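Yanling Su
A small thread on learning English from the radio, for people who are also learning. I came to Canada with good grammar and almost no listening.

Yanling Su
My teacher in the old country spoke slowly and finished every word. The people at the bus stop in Trornora did not. For the first 4 months I smiled at everyone and understood the weather only.

Yanling Su
So I began with the morning radio, 14 minutes each day, always the same program. The host says the same things in the same order - traffic, news, a song, a joke. When you know the order, your ear has less work.

Yanling Su
I kept a notebook of words I heard and could not spell. I wanted 1000. I stopped before that, somewhere in June, and I do not feel bad about it. "Fender bender" is my favourite.

Yanling Su
Jokes are still the hardest. I laugh five seconds after everybody. My neighbour says it is polite to laugh late, but I think she is being kind to me.

Yanling Su
One more thing that helped: say the words of the kitchen aloud. Toaster, drawer, counter, tray. They are easy to practise and you will need them at the store. "Drawer" took me a very long time, my mouth did not want it.
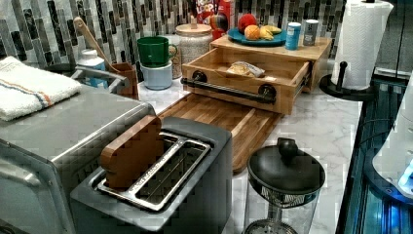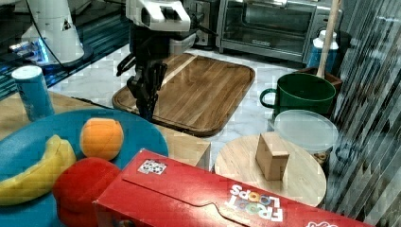
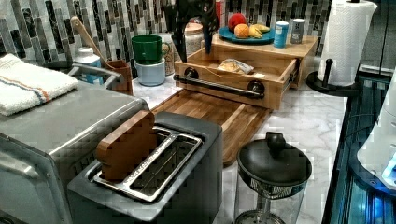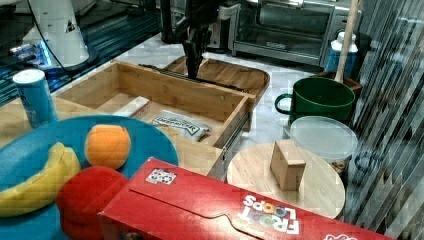 Kitchen counter, four photos

Yanling Su
If you know a good program with slow speakers, please write it to me. Evening is also fine, I colour and listen after supper.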